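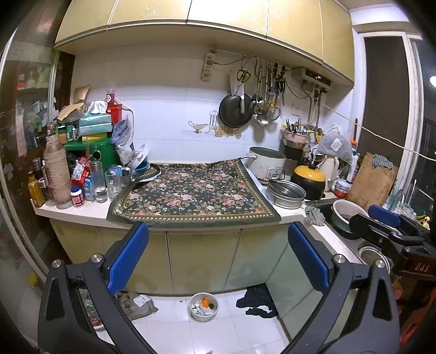 The back counter and the rail, before any sorting.

The kitchen in the Udinberg flat has one usable run of counter, and most of my complaints about cooking there come down to what sits on it. I measured the clear area in May and got 66 cm of width, less when the rice cooker lid is open.

The rail is the part that works. Scissors, frying pan, knives, ladle, slotted spoon and strainer all hang under the cabinets and take up no surface. I limit the load to things used at least every other day. The hooks are 5 cm apart, too close for the pan, so it gets a gap on either side. The power strip stays up on the wall, and its cable has to be kept clear of anything hanging.

The left end is the problem. Paper cups, medicine, glasses, dishes, spice jars and tissues have no common function and end up in one pile. The green stool-shelf was meant to give a second level. It does, but whatever goes underneath is hard to reach, and the top fills up within a week.

Plan for the left end:

Medicine moves to the bedroom drawer.
Paper cups go in the upper cabinet, 11 at most kept out.
Spice jars get a narrow tray from Lurnus, 27 cm long.
Paper bags get folded flat and stored by the door.

The right end stays as it is. The rice cooker needs clearance above for steam, and the steamer tray and chopsticks are used with it often enough to justify the space.

Zawadi Khaemba suggested removing the floral cloth, as it hides crumbs and slides when wiped. I tried two days without it. Bowls are noisy on the bare counter — the cloth went back on. A thin rubber mat underneath should stop the sliding. I have one on order from Edine and will trim it to fit short of the front edge.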